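OK, thread time. I have been reading and watching everything I can find on chore robots since March started and I have THOUGHTS. Can machines do the boring stuff around the house or the back of a shop yet? My answer is "some of it, and it's getting fun"

1/ First, what counts as a chore. I mean the jobs that get done every day and never stay done. Dishes, laundry, wiping counters, taking out trash, putting stock back where it goes, untangling whatever ended up in the drawer. No backflips please. I want a robot that can deal with my drawer

2/ The floor is the success story. Robot vacuums work because a floor is flat and the job is forgiving. Miss a spot today, get it tomorrow. I've had mine long enough that I get annoyed when I have to sweep by hand (the stairs, always the stairs)

3/ Trash is next on my list. There's a little project called Basura that wants to roll your bins to the curb and back. One wheeled base, one job, no arm at all. I love this! Pick a chore that hurts in the rain and just solve that one

4/ Then there's Prenberg, going after shelf work in small stores. Boxes in, boxes out. Their arm is slow. Like, slow enough that I made tea during the demo video. But it put 11 boxes up without dropping one and I cheered at my laptop like it was a ball game

5/ Boxes are kind to robots, though. A box has the same shape when you pick it up as it had when you set it down. You can measure it once and trust that. Mugs too, mostly. Cans are great

6/ Soft stuff is where it gets hard. Towels, socks, bags, rope, charger cords. You grab one end and the whole thing turns into a different shape. Now your plan is old and you need a new one, and then you move again and you need another new one

7/ Ukudo has a towel folder I keep going back to. 20 towels in a row on the counter, and the last one looked about as good as mine do. (Low bar. You should see my linen closet.) Fitted sheets? They didn't even try, and I respect that

8/ My favorite test is still cords. Every shop has a pile, every home has a pile. A kid can sort one out while watching TV. For a machine you have to work out which loop is on top, which one belongs to which plug, and where to pinch so you don't pull the whole mess tighter

9/ And black cords are the worst, because wherever they cross each other it's black on black and good luck. Add shadows and there's a second set of loops that isn't even there. A white one mixed in helps a ton, at least you can follow that one with your eyes

10/ This is the kind of work I mean. Cords on a wood tabletop, gripper right there with them

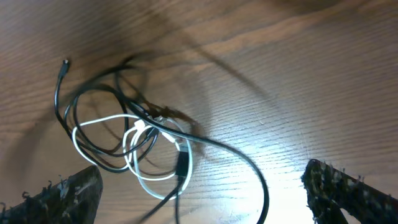
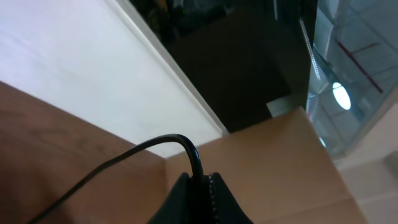 11/ I could look at cords like these all day. Think about what your own fingers do with a pile like that. You tug a little, feel if it gives, let go, try the next loop. You're not even looking half the time! Giving a gripper that sense of "nope, wrong one, back off" is the part I'm most excited about

12/ So where are we? Floors, yes. Bins, very close. Boxes, yes if you're patient. Towels, sometimes. Cords, ask me again next year, I'll be the one yelling about it

13/ Also please stop asking me about price, I don't sell any of this, lol. If somebody makes a drawer-sorting arm for $2000 I will be first in line and I will post way too many videos of it

Replying to the thread, Msimang: Fun read, but I think you're too easy on the cords. Sorting the pile is half of it. Somebody still has to coil each one and put a tie on it, and that takes 2 hands even for me. Until an arm can do the tie, my shop's pile stays my problem. Agree on the bins, I'd take one of those tomorrow.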